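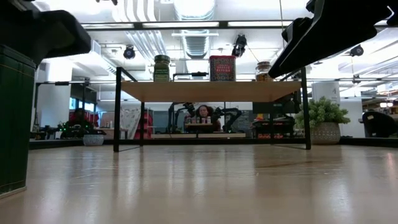 Glass is where grasping methods go to die. Has been for years. A depth sensor looks at a jar and sees the wall behind it, or a hole, or a jar two inches left of where the jar is. Muria, the contact-first method out of the Ritero lab, starts from the idea that the robot should stop trusting its eyes for the last inch of a reach. The setup is about as plain as it gets: a little black metal shelf with a light wood board, and on it a green-lidded jar, a tin with a red lid and a short clear glass jar of something orange-brown, with the tip of one black gripper right up against it in the view. The tabletop underneath is glossy enough to throw back streaks of everything behind it. Bad news for a depth sensor. Good test bench, then.

The way it works, quickly. Vision gets the arm close. Then a second policy takes over, a small one, and this one mostly reads motor current and joint position. It creeps. It waits for the tiny bump in current that says a finger has met something, backs off a hair, comes in again from a slightly different angle. Two or three of those touches and it has a decent guess at where the surface is and which way it curves. Then it closes.

Slow? Yes. We'll get to that.

What makes it a research result and more than a trick is the handoff. Earlier contact methods switched over at a fixed distance, picked by hand, and everybody tuned it until the video looked good. Muria learns the switch. The vision model puts out a confidence map along with its target, and a little gate network decides when that map has gone soft enough to ignore. For a printed tin the gate hardly ever fires, the camera does fine. For clear glass it fires early, sometimes with the gripper still a hand's width away. Nothing in the training labels says "glass". The gate only sees that the map is mushy and that past reaches with mushy maps ended in a knock.

Training data is small by current standards. The team recorded 400 teleoperated reaches, all with people driving the arms by hand, and told the operators to be clumsy on purpose for a good chunk of them. Brush the jar. Nudge it. Come in too low and hit the edge of the board. The nudges turned out to be the useful part, and when they were taken out of the set the gate fell apart and started firing on everything, tins included.

The numbers

Evaluation ran to 1302 trials, split between Muria and Matska, the vision-only baseline the lab had been using until last October. On opaque tins the two are basically tied. On clear glass Matska fails a lot, and fails ugly, closing on air or shoving the jar along the board. Muria's misses are mostly timeouts, where the arm pokes around, cant settle on a surface and gives up. A timeout leaves the jar standing. For anyone thinking about putting one of these in a kitchen that difference is worth more than a few points of success rate.

Now the speed. A Muria pick on glass takes nearly 30 seconds. A person does it without looking. The lab thinks most of that is the creeping speed, which was set low and never raised becuase no one wanted to sweep up glass, and a faster version is being tried now. Early runs are mixed. Above a certain speed the current bump gets buried in the noise from the arm's own motion and the whole idea stops working.

Other holes. Very light containers slide before the motors feel anything, so empty plastic tubs are out. Wet surfaces, not tested. Crowded shelves, hardly tested — the arm needs room to come in from a second angle, and a packed row doesn't give it any.

Next stop is Messina, a shared test that sends the same list of household objects to every group that signs up, with lighting changed between rounds. Bright windows, a lamp at a low angle, that kind of thing. Muria goes in with the slow settings. The gate network gets frozen beforehand, no tuning between rounds, and the lab plans to put out the current traces from every pick, failed ones too.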